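Club de Atletismo Enano
@atletismoenano · 18/02/2020

Abro hilo sobre la marcha solidaria del club, porque muchos me preguntan y yo escribo despacio en español. Perdonen los errores, llevo dos años aquí y todavía aprendo.

El dinero es para el foso de salto de longitud. La arena está muy dura y en septiembre Ebere Nnaji se torció el tobillo al caer. Ya salta otra vez, pero con miedo, y lo entiendo bien.

La idea fue de Friederike Sauerland, que entrena a las velocistas. Cada equipo hace relevos en la pista durante una tarde entera y las familias pagan por vuelta. En su club anterior lo hacían cada año y le gustaba mucho.

Tenemos 83 inscritos. Yo esperaba la mitad. Hay abuelos, hay niñas de la escuela de atletismo y hay un equipo completo de lanzadores que, según ellos mismos, no corren desde el colegio.

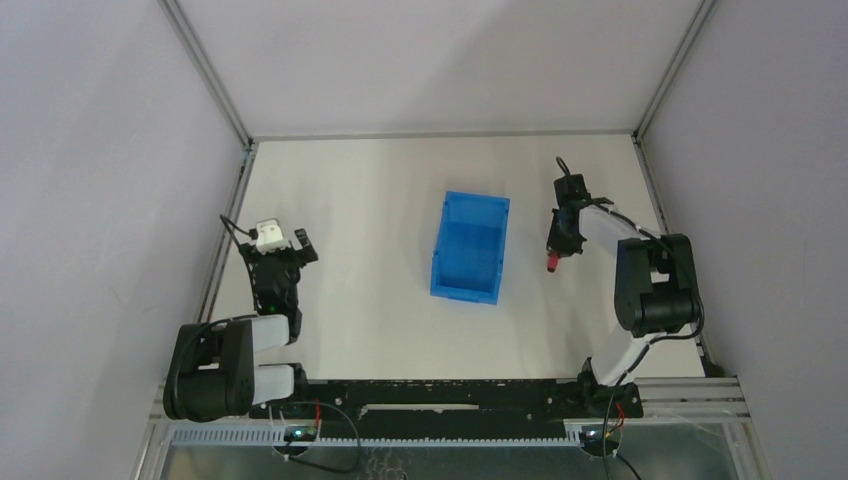 Sobre las normas: cada equipo tiene 5 personas y solo corre una a la vez. El testigo se entrega dentro de la zona marcada, como en una competición. Si se cae, lo recoge quien lo dejó caer. Abimbola Akinola será juez y les aviso que es muy seria con esto.

Se puede caminar. Lo repito porque me han escrito tres personas con la misma duda: se puede caminar, una vuelta caminando vale igual que una vuelta corriendo.

Los marchadores preguntan si ellos pueden "caminar" también. Pueden, pero van en equipos mixtos. He hablado con Ladi Akande y está de acuerdo — bueno, está casi de acuerdo.

Del dinero: antes de empezar ya hemos reunido 1.856 euros entre donaciones y la rifa. Zoradent paga los dorsales y Gurkik nos presta el equipo de sonido. Muchas gracias a los dos.

Falta gente para contar vueltas en el segundo turno. No hace falta saber de atletismo, solo tener paciencia y un bolígrafo que escriba. Quien quiera, que hable con Bukola Oyewole en la pista, después del entrenamiento de los mayores.

Una corrección: en el cartel dice que la entrada es por la puerta de la piscina. Es por la puerta del aparcamiento. El error es mío, confundí los dos nombres del plano.

Si llueve, corremos igual. Si hay tormenta, lo pasamos a otra fecha y aviso por aquí. Los dorsales ya recogidos sirven también para ese día, no los tiren.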